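I have been writing control code for grippers for a good many years now, and if you'll let me ramble a little, I think we spend far too much love on the planner and far too little on the dull software that decides when to stop pushing. At Stomstead we had 94 settings for path smoothing and 2 for contact. Two! And cabling is nearly all contact.
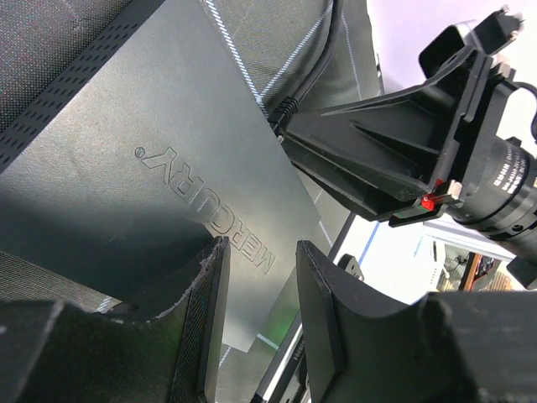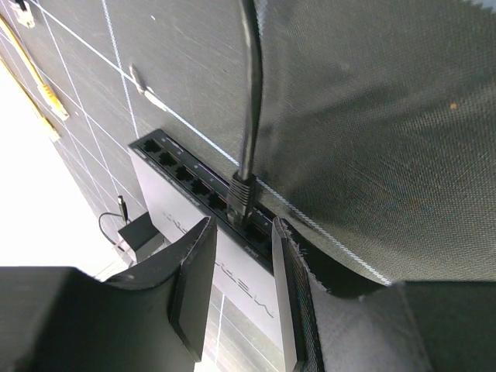

My own view, and friends at Claeys will groan at me for it, is that a wrist view gets you to the neighborhood and the force signal has to walk you to the door. So write the stopping rule first, while you're fresh, and give it a log a tired person can read. Ours ran to some 3605 lines before we trimmed it, and I'm still fond of most of them. The planner can wait until August, and I suspect it will be a simpler planner by then.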